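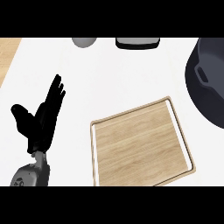
엄지 벌림 축 영점이 또 틀어졌습니다. Flellitz 셀에서 지난번 영점 작업을 한 뒤로 같은 증상이 두 번째이고, 지난 티켓은 "재보정 후 정상"으로 닫혔는데 저는 그때도 정상이라고 생각하지 않았습니다. 실기에서는 open 자세를 주면 엄지가 덜 벌어진 채로 멈추고, 컨트롤러는 오류 없이 도달 완료를 올립니다. 시뮬레이터에서는 같은 명령에 손이 빈 채로 펴져 있고 엄지와 나머지 손가락 사이가 V자로 넓게 벌어지니, 자세 파일 자체는 멀쩡해 보입니다. 그렇다고 시뮬레이터가 맞으니 실기도 맞을 거라는 지난번 답변을 다시 받고 싶지는 않습니다.

티켓 상태: 확인 중
우선순위: 보통 (요청은 높음으로 했음)
대상: Flellitz 셀, 오른손 핸드 모듈
소프트웨어: Prarari 제어기, 시뮬레이터는 같은 배포판
접수처: Prullthorpe 기술지원

증상
전원 투입 후 첫 open 명령은 대체로 괜찮습니다. 쥐기와 펴기를 반복하면 엄지가 돌아오는 위치가 조금씩 안쪽으로 밀립니다. 500회 반복 시험을 걸어 두면 끝날 때쯤에는 눈으로도 보입니다. 손가락 쪽은 문제가 없고, 손목 관절 값도 시험 전후가 같습니다.

먼저 해 본 것
핸드 모듈 커넥터를 뺐다가 다시 꽂음. 변화 없음.
엄지 축 영점을 매뉴얼 순서대로 다시 잡음. 바로 뒤에는 맞고, 반복 시험 후 다시 밀림.
자세 파일을 초기본으로 되돌림. 변화 없음.
시뮬레이터에서 같은 반복 시험을 돌림. 당연히 안 밀림. 시뮬레이터에는 와이어도 풀리도 없습니다.

지원팀 답변 1
문의 감사합니다. 첨부하신 로그에서는 엄지 축 목표값과 현재값이 일치합니다. 카메라 외부 파라미터가 틀어지면 실기 영상에서 손가락 각도가 다르게 보일 수 있으므로, 카메라 보정을 먼저 진행해 주십시오. 보정판은 트레이 위에 평평하게 놓으시면 됩니다.

작성자 답글
카메라는 의심하지 않습니다. 엄지가 덜 벌어지는 건 셀 옆에 서서 맨눈으로 봅니다. 그래도 안 하면 진행이 안 될 것 같아 보정은 했습니다. 결과는 합격이고 증상은 그대로입니다.
그리고 로그에서 목표값과 현재값이 일치한다는 말이 바로 문제입니다. 현재값은 모터 쪽 엔코더가 읽은 값이라고 매뉴얼에 적혀 있습니다. 모터와 엄지 관절 사이에서 뭔가 미끄러지면 이 값은 끝까지 일치할 겁니다. 관절 쪽에서 직접 읽는 값이 따로 있는지 답을 주십시오. 있으면 로그 항목 이름도 같이 부탁드립니다.

지원팀 답변 2
관절 쪽 센서는 해당 모듈에 없습니다. 온도에 따른 편차일 가능성도 있으니 예열 12분 후 다시 측정해 주시기 바랍니다. 시뮬레이터와 실기의 작업대 배치가 다르면 충돌 회피가 엄지 동작 범위를 제한할 수 있으므로 배치도 함께 확인 부탁드립니다.

작성자 답글
예열하고 쟀습니다. 밀리는 양에 차이가 없습니다.
배치 쪽은 그나마 따져 볼 만해서 확인했습니다. 시뮬레이터 화면에서 손은 작업대 왼쪽에 있고 나무 트레이는 그 오른쪽으로 떨어져 있습니다. 둘 사이에는 흰 상판만 있고, 손이 닿아 있는 물체도 없습니다. 트레이가 비스듬히 돌아가 있지만 실기도 그 각도로 놓고 씁니다. 손잡이 구멍이 있는 어두운 색 큰 용기는 화면 오른쪽 끝이라 손에서 더 멉니다. 위쪽에 걸려 일부만 보이는 회색 둥근 물체는 무엇이든 혹시 몰라 충돌 대상에서 뺐는데, 역시 차이가 없었습니다. 충돌 회피를 통째로 꺼도 밀립니다. 회피 기능 때문이라면 첫 번째 명령부터 막혔어야지, 반복할수록 심해질 이유를 저는 못 찾겠습니다.

지원팀 답변 3
담당을 하드웨어 쪽 Genivaldo Arruda로 변경합니다.

Genivaldo Arruda
엄지 구동부는 Zakharchenko 텐셔너를 쓰는 모델입니다. 고정 나사가 풀리면 말씀하신 것과 비슷한 증상이 날 수 있습니다. 전원을 내리고 손등 덮개를 연 다음, 와이어 고정부에 페인트펜으로 선을 그어 주십시오. 선은 풀리와 축에 걸치게 그으셔야 합니다. 덮개를 닫고 같은 반복 시험을 돌린 뒤 선이 어긋났는지 봐 주세요. 나사는 아직 조이지 마십시오.

작성자 답글
이번 요청은 이유를 알겠어서 그대로 했습니다. 시험 후 풀리 쪽 선과 축 쪽 선이 어긋나 있습니다. 엔코더 값은 이번에도 목표값과 같습니다.
한 가지 묻겠습니다. 지난 티켓에서 영점만 다시 잡고 닫은 것은 누가 이 부분을 열어 보고 판단한 겁니까? 이력에는 원격 확인이라고만 적혀 있습니다.

Genivaldo Arruda
지난 건은 로그만 보고 닫은 것이 맞습니다. 고정 나사를 빼서 나사산과 축 표면을 확인하시고, 축에 긁힌 자국이 없으면 탈지 후 중강도 나사 고정제를 발라 다시 조여 주십시오. 조임 토크는 덮개 안쪽 라벨 값을 따르시고, 영점은 그다음에 잡습니다. 긁힌 자국이 있으면 축까지 교체해야 하니 조립하지 말고 알려 주세요.

작성자 답글
축 표면은 깨끗했고 나사산에는 고정제 흔적이 보이지 않았습니다. 처음부터 안 바른 것인지 떨어져 나간 것인지는 모르겠습니다. 탈지하고 발라서 조였고, 밤새 굳힌 다음 영점을 잡았습니다.
반복 시험 500회에서 선은 그대로이고, open 자세의 엄지 위치도 시험 전과 같습니다. 다만 지난번에도 영점 직후에는 멀쩡했습니다. 이 상태로 생산 동작을 90시간 돌려 본 다음에 판단하겠습니다. 그 전에 자동으로 닫지 말아 주십시오.

Genivaldo Arruda
자동 종료를 해제했습니다. 왼손 모듈도 출하 묶음이 같으니 같은 위치에 선을 그어 두시는 것이 좋겠습니다.

작성자 답글
왼손에도 그어 두었습니다. 도달 완료 신호가 엄지 실제 위치를 보증하지 않는다는 내용은 매뉴얼에 넣어 주십시오. 넣을 계획이 없으면 없다고 적어 주시면 됩니다.

티켓 상태: 관찰 중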